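Storing Winter Knitwear in a Small Entryway
Project report, Home and Textile Studies, Pumside College

1. Background

Our group was asked to pick an ordinary storage problem and work on it for one term. We chose hats and other small knitted items. Most of us live in the student apartments at Prevham, where the entryway has one shelf and a row of hooks, and knitted things end up in a pile on the shelf or stuffed into coat sleeves.

We had a budget of 2000 pesos from the department and spent 199 of it on materials. The rest was returned in July.

2. What we wanted to find out

There were two questions. The first was whether a knitted item keeps its shape better standing up than lying flat under other things. The second was how it should be folded so that it can stand without falling over and still be picked up easily by someone in a hurry.

We did not look at washing or drying. Another group had that subject.

3. Materials

The knitwear came from our own closets and from the secondhand store on Insaurralde Street. We tried to get a mix of thick and thin yarn, and both ribbed and plain knits. Ribbed pieces were easier to find. For the work surface we used a light wooden board, because it could be moved between the classroom and the apartment and gave us the same flat base every time.

We looked at the Vileo shelf inserts that the college bookstore sells, but they were too deep for the entryway shelf, so we left them out.

4. Folding and standing

Each item was shaped by hand first, then set upright on the board and adjusted from the top. Pressing from both sides at the same height worked best. If one side was pressed harder, the ribs went crooked and the whole piece leaned.
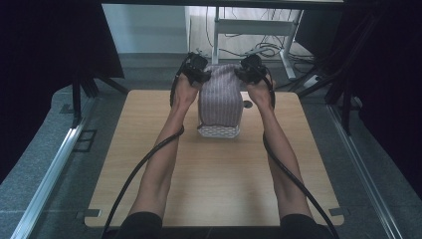 Figure 1. Steadying a ribbed knit near the top, from both sides.

The ribbed knits were the easiest to work with. The ribs show right away if the fabric is twisted, so mistakes could be fixed before the item was put on the shelf. Plain knits gave no such guide and we often had to start over. Very thin items would not stand at all unless they were folded twice, and then they took up more room than they did lying flat.

A small base under the item helped - it kept the lower edge off the shelf, which gets dirty in winter from wet gloves and boots nearby. We had not planned for a base and only started using one partway through the term, so the early notes do not cover it.

5. Results on the shelf

We kept the upright arrangement in apartment 3173 for 2 weeks. The thick ribbed items held their shape for the whole period. The thin ones sagged by the second or third day and were moved to a drawer.

The people living there said it was easier to find the hat they wanted. They also said that putting it back neatly took patience, and on busy mornings it was usually just dropped on the shelf. The row then had to be straightened in the evening.

6. Problems

Our notes on yarn thickness are not very exact. We sorted by feel into thick and thin, and two pieces were moved from one group to the other after we had started. The shelf is also next to the front door, and coats brushed against the end of the row. Items in that spot fell over more than the others, and this had nothing to do with the folding.

7. Next steps

The group would like to try the same method on scarves, rolled and set on end, and to repeat the shelf test with a low rail along the front edge. The folding notes are in the department binder.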